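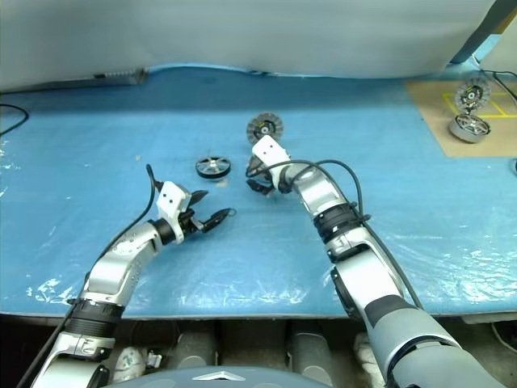 Figure 2. Work table with a light blue sheet and a clear plastic film laid over it. The film is crinkled and picks up highlights.

3.2 Table coverings and glare

Last updated May
Shares 4 | Comments 2

The second part of the study looked at table coverings in shared craft rooms, and whether people who sew or cut paper for long stretches mind the shine from plastic. Most of the earlier writing on glare is about screens and office desks. Very little on covered tables, and what there is tends to treat the cover as a given.

We worked with 41 adults who use the craft rooms at Zultholm and Soreria. Recruitment was by a sheet on the door, so regulars are over-represented and we did not try to correct for it. Each person did the same hand-sewing task on a bare table, on a cloth-covered table, and on cloth with clear film on top (a covering of the general type in Figure 2). Order was shuffled. Sessions ran in the late afternoon with the ceiling lights on and blinds down. One Thursday session at Soreria was run with the blinds up by mistake and is left out of the tables, though the comments from it are kept.

Participants rated eye comfort after each block and then talked for a few minutes with one of us (mostly T. Cassim). P. Koivisto coded the interviews. A second pass on the codes was done after a gap of around two weeks, with small changes only - mainly splitting "shine" from "can't find my pins", which had been lumped together in the first pass.

Cloth alone was rated most comfortable. Bare table next. Film over cloth came last for eye comfort but it was the covering people most often said they would pick for a shared room, which we did not expect. The reasons were practical. Glue wipes off. Nobody has to take a sheet home and wash it. One woman at Zultholm said she would "rather squint a bit than sew on somebody's old paint," and several others said much the same in longer form.

Wrinkles came up more than gloss. A film pulled flat gives one broad bright patch, and sitters said they could shift the work away from it or turn the chair. A creased film breaks the light into many small bright lines, and these were described as "busy" or "like looking for a needle in tinfoil". Pins and pale thread were the main complaint. We had no measure of crease depth, only a simple flat / creased note made at setup, so this should be read as a lead for later work and not a finding.

Color of the cloth under the film mattered less than we had thought. Light blue and gray were rated close together. White was disliked, mostly by people working with white thread, wich is hardly surprising. Dark cloth was not tested. The Foltus scale used for the comfort ratings is coarse at the top end, and a number of people simply circled the same value for for bare table and cloth, so small differences there mean little.

Age did not track with the ratings in any clear way. Glasses might - we did not record lens type, and should have. The Hutapea lamp survey does record it and the two sets could be compared, room by room, once the seating notes are typed up.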